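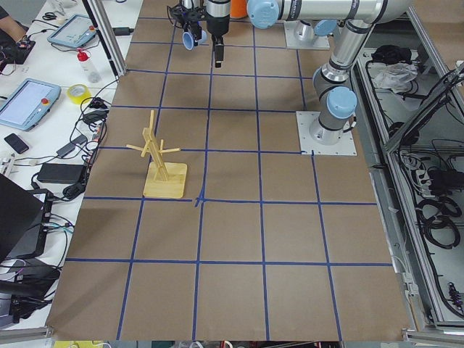 3. Setting up the mug tree

Read section 2 (Covering the table) first. The Sallent mug tree is supplied with the base and post separate and the pegs in a paper bag.

3.1 Fitting the post

1. Lay the base on a flat surface with the screw hole facing up.
2. Stand the post in the hole and turn it clockwise until it stops. The post leans when fitted correctly. Do not try to straighten it.
3. Push each peg into its hole by hand. A drop of wood glue may be used if a peg is slack. Leave for 60 minutes before hanging anything.

Caution: do not use a hammer on the pegs.

3.2 Placing the tree

1. Stand the base inside one square of the taped grid, clear of the tape. A base resting on tape will rock.
2. Leave the neighbouring squares free so that cups can be brought in from any side.
3. Check that every peg can be reached without leaning across the table.

Note: if the brown paper has lifted or creased, smooth it out before standing the tree on it. Replacement paper is part no. 1078.

3.3 Hanging the cups

Use light cups only. The limit for each peg is 300 g.

1. Start with the lowest peg and work upwards.
2. Turn the cup on its side and slide the handle over the peg. A cup with no handle goes on mouth first.
3. Let go slowly and check that the base stays flat.
4. Hang the next cup on the opposite side of the post.

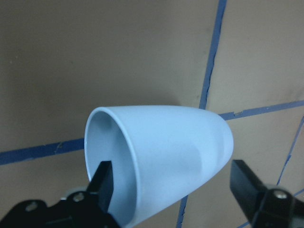
Fig. 9. Pale blue plastic cup on its side, with the open mouth to the left.

Caution: plastic cups with a matt finish mark easily. Wipe with a soft damp cloth and keep them away from scouring pads.

3.4 Taking down

Remove the cups from the top peg first. To store the tree, unscrew the post anticlockwise and leave the pegs in place.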